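We use cookies to remember your preferences. Accept | Manage settings

Who gets the boring bits? Speaker notes, 17 February 2023

Okay – phones down, coffees up. I look after packing and small parts at Kellia, and I've got 35 minutes, so yell out if I mumble!

Start with the boxes. Retno Wuisan did the box line for five years before she moved over to planning the cells, and she still thinks like a packer (lucky for us). Every move gets tried in simulation before it goes near anyone's bench.

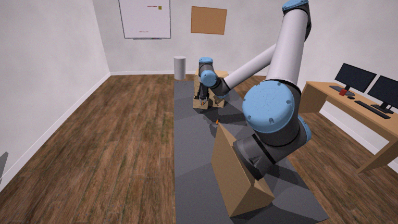

Did anyone lose their job over this?
None of our people did. We have 14 on the crew, same as before, but the jobs have changed and a couple of folks are still getting used to that.

Pause here. Let people grumble, it's fair enough.

Then the small parts. Fiddly little orange pieces, a drawer unit, a wedge block, and two arms sharing one table. Puspita Mandagi used to sort 500 pieces a shift by hand and her wrists knew all about it. Now she checks the layout, tells us where the arms would get in each other's way, and argues with me about drawer heights – she's usually right. Her pay went up with the new role, and I'd push any manager in this room to do the same. 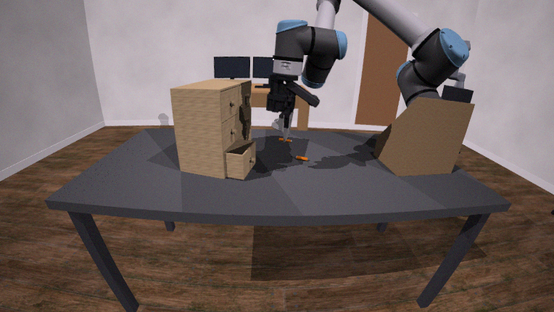 What I'd do differently

Ask the crew earlier. We had the Storkach gear half planned before anyone on nights had seen it, and that cost us some trust. Leave time for questions, then hand over to the Krishnan team.

Contact us | © 2023 Kellia | Back to top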